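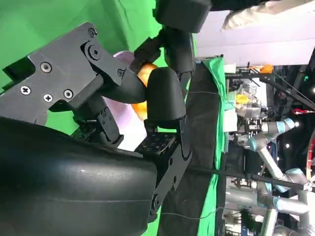

What happens when your phone maker drops your phone

Feb 9, 2020

I'd been meaning to call Estrella Huerta for weeks. She runs a phone repair counter in Raltton, and last month Furnia cut off security updates for its older Skuneck handsets, so I figured her line would be long. It was!

"I had 41 people come in the first week," she told me. "Most of them thought the phone was going to shut off. It isn't. It'll still make calls, it'll still take pictures of your dog."

So what does stop? Patches, mainly — the small fixes that arrive overnight and that most of us never read. I asked if she'd keep using one herself (I have one in my kitchen drawer, so I was kind of hoping for a yes).

"For music, sure. For my bank, no way."

Her business partner, Hermenegildo Orozco, wandered over about halfway through and took the harder line. He'd paid 415 dollars for his Skuneck and he's still mad. "Tell me on the box how long I get," he said. "Milk has a date on it."

Estrella laughed, but she agrees with him. She tells customers to back up their photos first, then look up the support dates before buying anything else, used phones included.

I went home and charged the one in the drawer. It had 212 updates waiting for apps I'd forgotten I owned.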